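The second life of the small bottle

When I moved to Udine, my first apartment had a bathroom with one shelf. I had brought with me a bag of creams and powders, most of them bought in airports, and I had to choose what would stay. I discovered that I did not know how old anything was. Some bottles I had carried through three countries and never finished.

Since then I look at make-up in a different way. I still like it very much. But I started to read the labels, and I learned about the little drawing of an open jar, with a number and the letter M inside. It tells how many months the product is good after the first opening. For a liquid foundation it is often 12M, for mascara it can be only 6M. My mother kept one lipstick for weddings during my whole childhood, so this was a small shock for me.

Light and heat do the rest of the damage. A bathroom is maybe the worst room, with its steam every morning, and a window sill in August is not much better. A drawer in the bedroom is good, or any box with a lid. I write the month of opening on a piece of tape and put it under the bottle.

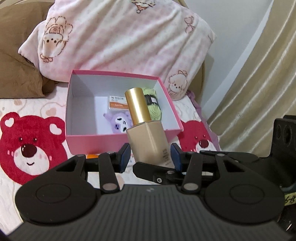 Foundation with a gold cap and an open pink box.

The shops have changed too. Stemska, a store near my old office, began to sell foundation in refills, and the pump you keep. The refill costs less, but you must wash the pump and let it dry well, and for this I needed some patience. At Bondby, where I go for soap, there is a basket by the door for empty containers. They take glass and hard plastic. They do not take mirrors, and a compact with a mirror inside must be opened with a knife first, so mine are still in the kitchen.

Shade is another reason why bottles stay full. The light in a store is yellow, and the color that looked like my skin at 5 p.m. is orange the next morning. Now I ask for a sample and wear it outside for one afternoon before I pay.

In December I emptied the shelf again. I threw away a dry eyeliner and a powder that smelled of wax. The rest has its tape, with the month written in blue pen, and I have promised myself to buy nothing before the spring.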